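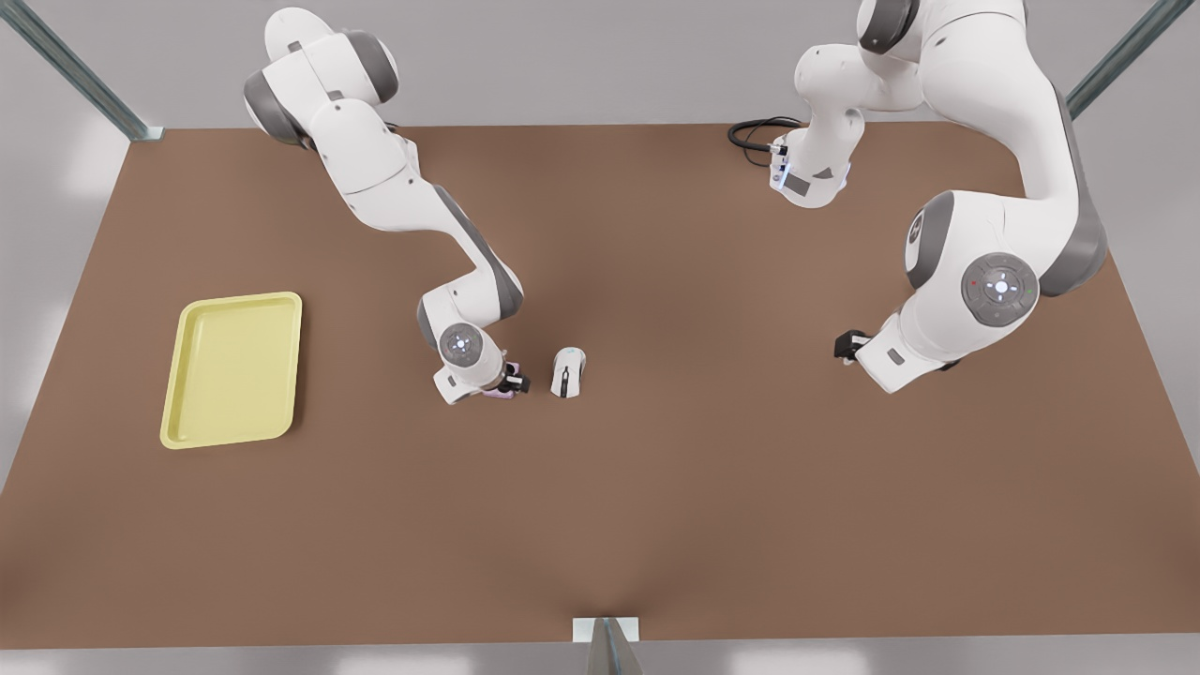
Brown tabletop, yellow tray, white mouse (render)

Re: [gunotcombe-list] Oiling the hall tables before the fall sale

Quick one, typing between errands.

Tuulikki Laaksonen wrote on 2023-08-28:
> Has anyone used Roussel oil on the long tables? The tops at Borton
> are going gray and I have one weekend free. Do I sand first or just
> wipe it on? Also is one can enough? The label says 282 square feet
> but that sounds hopeful.

Sand first, yes. 120 grit then 180, with the grain, don't skip the ends. We skipped the ends at Brurkeck and they drank the stuff and went nearly black. Still look awful.

One can wont do it if the wood is that dry. Get 2. Paid 66 dollars for mine, might be cheaper at the place out by the feed store, havent checked.

Thin coat, leave it fifteen minutes, wipe ALL of it off. Sticky tables at a bake sale are no fun, ask me how I know. Second coat next day. Windows open.

Rags: lay them flat outside to dry, do not ball them up in the trash. They can catch fire on their own. Serious about this one.

No idea on the benches, different wood I think? Somebody at Borton might remeber who bought them.

I have a sander you can borrow, bring your own paper. Back after six most nights.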